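Dec 9, 2025

# The wire did it

I finally found the fault! If you read my last two posts you know the arm has been dropping out mid-move since I rebuilt it, and that I had blamed, in order, the power supply, the USB hub, my own code, and (during one bad evening) the static from my sweater. It was a wire. A single red wire in the harness, broken inside its insulation where I couldn't see it, right at the point where it bends every time the wrist rolls.

Let me back up, for anyone who came in from the Zoltberg forum.

The arm is my build of the Ostham plans, white printed parts and black bus servos, daisy-chained so that each motor passes power and data to the next one up. I printed it in May and it ran beautifully all summer. Then I took it apart to swap the shoulder bracket, put it back together, and a couple of weeks later it started doing this thing. It would reach out, get nearly to the end of its travel, and everything past the elbow would go limp. The shoulder held. The wrist and gripper just let go. Then, maybe a second later, they'd come back and snap to wherever the program thought they ought to be by then.

That snap is the part I want to talk about, because it's the part that scared me a little. A limp gripper drops what it's holding, fine, I've got towels. But when the upper servos woke up they had a stale target and full torque, and they went for it as fast as they could go. The first time it happened my hand was a few inches away. No harm done, but I moved back a whole chair length and thought about my life choices.

So, the hunt. I wrote a small logger that asks every servo for its voltage, temperature and position and dumps it all to a file. Then I set up a loop: reach, tilt the wrist, pause, come back. I let it run while I made dinner, ate dinner, and washed up after dinner. When I stopped it I had 3,610 cycles on the counter and a gorgeous, gorgeous log file. I love a log file. You stare at it for ten minutes and it looks like mush, and then you sort by one column and the answer is sitting there waving at you.

The column was wrist angle. Every single dropout came with the wrist rolled most of the way over to one side. Different speeds, different loads, warm motors, cool motors, didn't matter. Same angle. The supply is a 12 volt brick, and the shoulder was seeing a steady supply the whole time, so the power was getting into the arm just fine and disappearing somewhere on the way up.

After that it took me all of five minutes with a multimeter. I unplugged the lead going into the wrist, clipped on to both ends, and bent it gently between my fingers. Beep, beep, beep, nothing. Straighten it out, beep. I may have yelled.

When I slit the insulation open, there were 2 strands left holding hands in there and the rest had snapped clean. They would touch when the wire was relaxed and pull apart when it was stretched. The cause was me, naturally. When I put the arm back together I'd routed that lead too short and zip-tied it down tight so it would look tidy. It did look tidy! It also meant that all the bending happened in one tiny spot, thousands of times over.

What I changed:

- New leads from the elbow up, cut from the Rätsep silicone wire I'd been saving. It's much floppier than the stuff that came in the kit.
- Big lazy loops at the wrist and gripper, no zip ties anywhere near a moving joint. It looks messier and I've made my peace with that.
- The code now checks that every servo answers before each move. If one goes quiet, the whole arm stops and holds, and I have to press a key to let it carry on.
- When a servo comes back, it gets its own current position as its target before torque goes on. So no more snap.
- A real power switch, on the near side of the table, that I can slap without reaching over anything.

I wish I'd done the last three on day one. The wire would have broken anyway, sooner or later, and with those in place it would have been a puzzle and not a fright. If you're building one of these, please put the software stop in before you start having fun with it. It was about twenty lines and I'd been putting it off for months.

One thing I still don't understand: the gripper servo's temperature reading jumps a few degrees for a moment right after it reconnects, then settles. Could be a garbage first read. If somebody on the Brurville build has seen the same thing, I'd love to compare logs.

I'm back to the green metal mug for testing now. It's a good test object, since it won't break, the handle gives the gripper something interesting to miss, and it makes a tremendous clang when things go wrong, so I know about it from the kitchen. Next up is getting the approach angle right when the mug is tipped over on the shiny black board, with the new wires hanging as loose as they like.
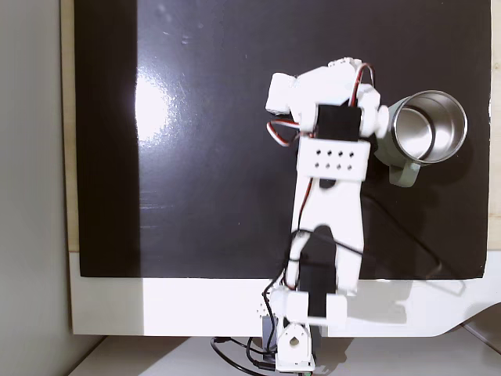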